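Subject: Re: [linen-care] Graying on flat whites, hard water, dosing
Date: Oct 17, 2021

> We moved the Ayala house onto Mevel powder in March. Same machines,
> same 60 C program. The flat whites have gone dull since then, worst on
> the top sheets, less on the pillowcases. Water hardness at the inlet
> is 331 ppm as CaCO3. We dose at the figure on the bag. Is this the
> powder, the water, or are the sheets just at end of life? Also, does
> anyone still sour in the last rinse?

Taking these in order.

331 ppm is hard by any scale you care to use. The dosing figure printed on most bags is for medium water, and there is usually a second column for hard water in smaller type. Check that you are reading the right one. If the builder in the powder is used up by calcium and magnesium before the soil comes off, the surfactant can't hold the soil in suspension and it goes back onto the cloth. That is redeposition, and it shows as an even gray over the whole piece. Spots or streaks point to something else (iron, or a softener that is added too early).

The top sheets being worse than the pillowcases fits with load size. Large flat pieces ball up, trap their own wash liquor and rinse badly. Are you weighing the loads? We had the same complaint at the Tristora site and the drums were being filled by eye. We went down to 10 kg dry weight in the 14 kg machines for anything king size and kept pillowcases at full load.

A test that costs nothing: take one dull sheet, wash it alone with no detergent at 60 C, and look at the water after five minutes. If it foams or goes cloudy, you have residue in the cloth and the rinse is the problem. If it stays clear, run the same sheet again with a double dose plus oxygen bleach. Any improvement there means under-dosing.

On end of life, check thickness and hems before you check color. Hold the sheet up by the bottom corners in daylight and look for thin areas in the center third, where the wear is.

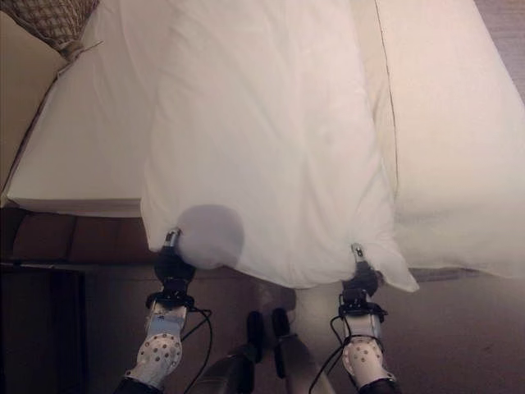
White flat sheet held at the bottom corners, light coming through the cloth.

Some translucence is normal in a light percale, so compare against an unused piece from the same lot. We retire on thin spots or a failed hem. Wash count is a poor guide by itself. Of 1,216 flats in the last inventory, the ones that failed were spread over every age group.

Souring: yes, we still do it, last rinse only, low dose. You want the cloth coming out near pH 6.5. Residual alkali turns yellow under a hot ironer and people then blame the bleach. Buy pH strips and press one against a wet hem after the final spin. Don't put sour in the same compartment as hypochlorite.

If the water does turn out to be the cause, price a softener against the extra powder before you decide. Ours is a Skimoda twin tank, set to regenerate every 2,000 gallons. Test the outlet weekly. The valve can stick and you won't notice until the whites go.

One question back: is the dull color there when the sheets leave the washer, or only after the dryer? If it is only after the dryer I would look at the lint screens and the burner first.

--
Laundry Operations, Tristora
linen-care list: to unsubscribe, send a blank message with "unsubscribe" in the subject line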